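Wakitz Travel Cup: the one I've stopped leaving behind
Posted 8/4/18
Filed under: Kitchen, Out and about

I have a drawer of shame. Most people I know have one too, and theirs is full of batteries and takeaway menus, but mine is full of travel cups. Tall ones, squat ones, one shaped like a camera lens that was a birthday present and has never once kept anything warm. I buy them with the best intentions, use them for a fortnight, and then one morning the lid smells of old milk and I go back to paper cups and feel guilty on the train.

So when I say I've been using the Wakitz since the beginning of July and it is still going in my bag every morning, please understand that this is a big deal in our house!

I bought it myself, in the smaller size and the dull green, from the kitchen shop near the station. They had it next to the Amini and the Vomik, which I've also owned (see drawer), so I'll compare them as I go along.

First, the shape. The Wakitz is short and a bit tubby, with a slight taper towards the bottom, and it fits the cup holder in my car without wobbling. The Vomik never did. It sat up on the rim of the holder like a hen on a fence and I spent every roundabout with one hand on it. The Wakitz goes right down and stays put. It also fits under the spout of the coffee machine at work, with the lid off, which matters more than you'd think if your office machine is as mean with its headroom as ours.

The lid screws on, and I was worried about that, as I'm a bit cack-handed in the mornings. There's a flat tab on top that you push down to drink and push again to shut. It clicks. I love the click. With the Amini I was always peering at the little slider trying to work out whether it was open, and I found out the hard way with a library book.

Now, heat. I'm not a scientist and I only have a jam thermometer, but I did have a go. Boiling water in, lid on, left on the kitchen worktop for 2 hours, and it read 79 degrees when I opened it. I was surprised enough to check the thermometer in the kettle afterwards. In real life, with milk in, my coffee is too hot to drink when I leave the house and just about perfect when I sit down at my desk, and I've had a decent warm mouthful left in the bottom well after the first meeting of the day. If you like to drink yours straight away, leave the lid off for a bit or you will burn your tongue. I have, more than once, and I still do it.
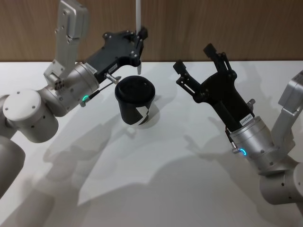 What about taste? This is where I always fall out with reusable cups, to be fair to the paper ones. A paper cup tastes of nothing much, it's light, and you can put it in the bin and never think about it again. Steel cups can make coffee taste a bit like licking a spoon. The Wakitz has some sort of ceramic coating inside and I can't taste anything odd, even with black coffee, which I drink when we've run out of milk. Peppermint tea does hang around though. I made one on a Sunday-ish sort of afternoon when I had a cold, and the coffee after it was minty, and so was the one after that. A soak with bicarbonate of soda sorted it out.

Cleaning is the bit that usually finishes me off. The Wakitz lid comes apart into 3 pieces – the outer ring, the tab and a rubber seal – and they all go in the top rack of the dishwasher. The cup itself is meant to be washed by hand. I can get my whole hand inside with a sponge, which I can't do with the Amini (you need a bottle brush for that, and then you need somewhere to keep a bottle brush). Getting the seal back in is fiddly the first few times. There's a right way up, and if you get it wrong the lid will still screw on perfectly happily and then dribble down your coat. A little arrow on the rubber would have been nice.

Does it leak? When the seal is in properly, no. I've had it on its side in my rucksack with my lunch and a jumper and everything came out dry. I wouldn't put it in with a laptop, but I wouldn't put any cup in with a laptop.

A few grumbles. The paint chips. I dropped mine on the back step in the second week and there's a silver patch on the bottom edge the size of a pea, and a smaller one near the rim that I can't explain at all. The green is also a lot greyer than it looks on the box, so have a look at one in the flesh if you're fussy about colour. And it's not a big cup. A medium from most coffee shops will go in with hardly any room for the lid, and a large won't go in at all, so you end up drinking the top inch at the counter while people queue behind you.

I'm also not keen on the rubber sleeve they sell as an extra. I bought it, of course I did. It makes the cup too fat for the cup holder, and the outside never gets hot anyway, so it's gone in the drawer to keep the others company.

The people at my usual café have been fine about it, by the way. I was a bit shy of handing it over at first, but they knock a bit off the price and they rinse it if I've forgotten to. I have forgotten to quite a lot.

One more thing for anyone thinking of ordering online: there are two versions of the lid about. The newer one has the click tab and the number 2133 on the sticker underneath the box. The older one has a plug on a strap that flaps against your nose. A friend got hers from a seller called Timine and it turned up with the old lid, and they swapped it when she asked, but she had to post the first one back. Check before you pay.

Would I buy it again? Yes, and I'd get the bigger size this time, even if it does mean measuring the gap under the work machine first. I'd skip the sleeve, and I'd buy a spare seal while I was at it, as mine has started to go a bit tea-coloured round the edge.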